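Moving seven years of notes to a new phone

September 9, 2024

I finally gave in and replaced my old phone last month, after the charging port had gotten so fussy that I was propping the cable up with a paperback every night.

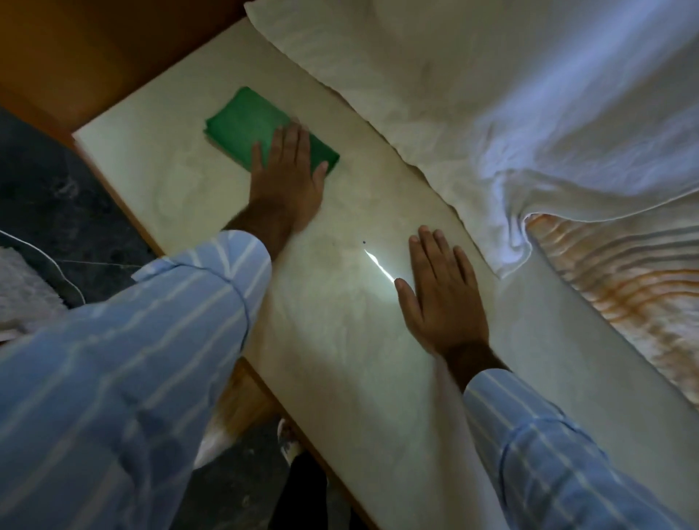

Most of it moved over without any trouble, I'm happy to say. Contacts, calendar, even the alarms I'd forgotten I had! The one thing that didn't come across was my notes, all 251 of them, which live in a little app called Plondholm that I've been using for seven years (recipes, gift ideas, the paint color for the hallway, you name it).

My friend Mahsa Jalali told me to look under Settings, then Account, then Archive, and sure enough there was an export button hiding at the very bottom. It makes one file, you send that file to yourself, and then you open it on the new phone. Mine took five minutes. The checklists lost their check marks – a bit of a pain with the packing list – but every word was there.

I've set a reminder to do another export in October, before our trip. If you use Plondholm too and know how to keep the check marks, please leave me a comment!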